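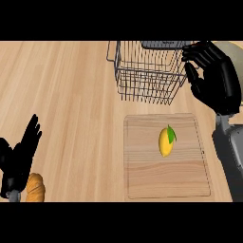 Culledow is a scene-variation and replay kit for two-armed manipulation, and it came out of a question we'd been chewing on for ages: how far can you stretch a small pile of good demonstrations before the policy stops learning anything from them? Quite a long way, as far as we can tell! The kitchen table set is the one most people start with, and it's the one we used for the result described on this page. You get a lemon on a cutting board, a wire basket standing past it, a bread roll near the left hand and plenty of bare wood in between, and the job is to get the lemon into the basket. It sounds easy until you try to teach it. The basket walls are thin wire, the lemon is small next to the hand, and the arm that does the reaching spends a good part of the run hiding the thing it's reaching for.

May
By Yvonne Hulme, with notes from Shahab Golestani

Overview Method Results Requirements Licence Contact

What the kit does

You record demonstrations in the simulator with whatever teleoperation setup you already have. Culledow cuts each one into segments at the contact changes (hand closes, object leaves the surface, object meets the basket, hand opens) and stores the hand motion in each segment relative to the object that matters at that point. Then it moves the objects around, stitches the segments back together for the new layout and runs the whole thing through physics again. Runs that finish the task are kept. Runs that don't are thrown in a separate folder, and please don't delete that folder, it's more useful than it looks.

None of those pieces is new on its own. The part we're really pleased with is how the kit chooses layouts. Earlier versions sampled object positions evenly over the table, and we ended up with heaps of near-copies from the easy middle area and hardly anything from the corners. Parviz Heydari wrote the current sampler, called Pludix, and it looks at which layouts have been failing and goes back to try more in that neighbourhood. It also turns objects as well as shifting them, so a lemon lying with its point toward the hand gets its fair share of attempts.

The result

We started with 200 demonstrations, all recorded by Lindalva Amaral and Brock Cloutier over one stretch at the Fostside lab. From those we generated 2000 new runs with Pludix switched on, and 1336 of them ended with the lemon in the basket. Those went into training with the originals.

The policy trained on the combined set did clearly better on held-out layouts than the one trained on the originals alone, and the gap was widest where the lemon sat close to the basket wall. That was lovely to see, as it's the exact spot where people fumble too. The policy also picked up a habit from Lindalva's runs - she tends to come in from above with one side of the hand and then scoop under with the other - and it kept doing that in layouts she had never recorded.

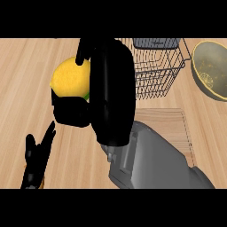 Where it still struggles is release. With a good grip on the fruit and a clear path, the arm will sometimes stop short of the basket and hover there, making tiny corrections until the episode times out at 90 seconds. Shahab thinks the segment boundary before the hand opens is being placed too late, so the policy sees very few examples of committing to the drop. We've added a setting that shifts that boundary earlier (release_lead in the config file) and the first tries with it look promising, but we haven't rerun the full comparison and we're not going to quote anything until we have.

The other thing to know is that the idle arm matters more than we expected. In our first pass we replayed only the working arm and parked the other one at home. The policies that came out were jumpy whenever the second arm was anywhere else. The kit now replays both arms together, even for a one-handed task like this one. It makes generation slower and we think it's well worth it.

What's in the package

The segmenter and replay engine. The Pludix sampler, which can also be used by itself. The kitchen table set, with its objects as separate assets so you can swap in your own basket or board. The training configs for the comparison above, and the logs from every run, failed ones included.

The Turcotte arm models are a separate download. If you use other arms you'll need to supply a description file and a mapping for the fingers; Brock has written up how he did it for a plain two-finger gripper, and it's a good place to start.

Requirements

A Linux machine with a recent graphics card. Generation will run on a processor alone if you're patient. The full lemon set takes about 90 gigabytes with camera views saved, far less if you keep only the states and render later.

Licence and support

Free for teaching and research. Commercial users should write to Yvonne at the Fostside address first. Bug reports are very welcome, especially with the layout seed attached - Parviz reads them all and he likes the weird ones best.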